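Sorting and Lining Up Bathroom Products on a Small Table
Project report, Household Organization course
Supervisor: Deirdre Ní Chonaill
September 16, 2022

1. Introduction

In my dormitory, which is called Allville, four students share one bathroom and one cabinet. Every morning somebody is searching for the toothpaste, and many times the wrong tube is opened. From this small problem I took the subject of my project. I wanted to know if the way the tubes are placed on a flat surface changes how fast a person can find the correct one.

At first I planned to study the complete cabinet, with shampoo, creams and razors. My supervisor told me that this is too large for one semester, and she was right. So I limited the project to toothpaste, with a few other household things behind it, which make the table less clean for the eye and more similar to a real home.

2. Earlier work in the course

Two student groups before me wrote about storage. The Ní Bhriain group studied kitchen drawers and proposed that objects of the same kind should all point in the same direction. The Bikavier group compared open shelves with closed boxes, and their participants liked the closed boxes but found things slower in them. I used the rule about direction from the first group. From the second group I took the form of the questionnaire, with small changes in the wording.

3. Materials and place

The work was done on a table with a carpeted top in a dark teal color. The carpet is useful for this subject, as a tube does not roll on it so easily as on a smooth desk. Behind the table I put a folding screen with woven panels, so that the participant does not look at the rest of the room.

The tubes were of more than one kind. I wanted labels which differ in color but have the same white body and white cap, and this was more difficult to find than I expected. In the store many brands have a colored cap, and then the participant looks only at the cap. I also bought one tube of Lustura, but I did not use it in the final arrangement, as it is much shorter than the others and everybody recognized it at once by its size.

For the back of the table I chose ordinary things which can be found in any student room, for example boxes and a small pillow. They had no task in the test. The participants were told that they can ignore them.

4. Method

I compared two arrangements. In the first one, which I call "the pile", the tubes were put in the middle of the table without order. In the second one, "the row", the tubes were lying end to end, with all the caps to the left. The row follows the width of the table, so it can be seen from one side to the other without moving the head much.
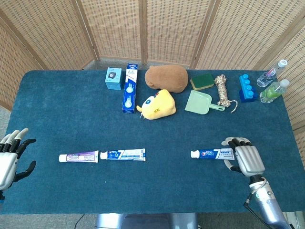

Figure 1. The row arrangement, with the caps of the toothpaste tubes to the left and the other objects along the back of the table.

Each participant was standing in front of the table with closed eyes. I said the color of the label, the participant opened the eyes and touched the tube. The time was measured with a phone. One person did the test 30 times, 15 times with the pile and 15 times with the row. Between the trials I changed the order of the tubes, and I wrote every order in a notebook before the trial started.

There were 9 participants, all from my dormitory. The plan was therefore 270 trials. After removing the trials where the phone was started too late, or where somebody came into the room, 243 trials remained. I know that this is not a large group, and all of them are students of a similar age.

5. Results

The row was faster for seven of the nine participants. For the other two I found no clear difference. The mistakes, when a person touched the wrong tube, happened mostly in the pile, and mostly when one label was turned down to the table.

The largest difference between the fastest and the slowest participant in the row was 600 milliseconds. In the pile the times were more spread, and one participant was very slow in the first trials and then became almost the fastest - I think she learned to look for a small part of the label and not for the complete tube.

In the questionnaire most of the participants wrote that the row looks nicer, but that they would not keep it at home. It takes too much space. One person wrote that he would do it "for two days maximum".

6. Discussion

The result agrees with the rule of direction from the Ní Bhriain group. When all caps point to the same side, the label is also read in the same direction, and the eye does not need to turn the text. But in my test the direction and the row always came together, so I cannot say which of them helped more. A third arrangement would be necessary, a row with mixed caps. I noticed this only when the measuring was already finished.

The space is also a real problem. Our bathroom shelf is too narrow for a row like in Figure 1. I tried a standing arrangement in a cup, with the caps down, and it works well for full tubes. Half empty tubes bend and fall over the edge.

7. Further work

In October I will repeat the test with the mixed row and with the cup. I would also like to use older tubes, already pressed and folded, as the labels on them are harder to read. The notebook with all the orders and times can be borrowed from me by the next group.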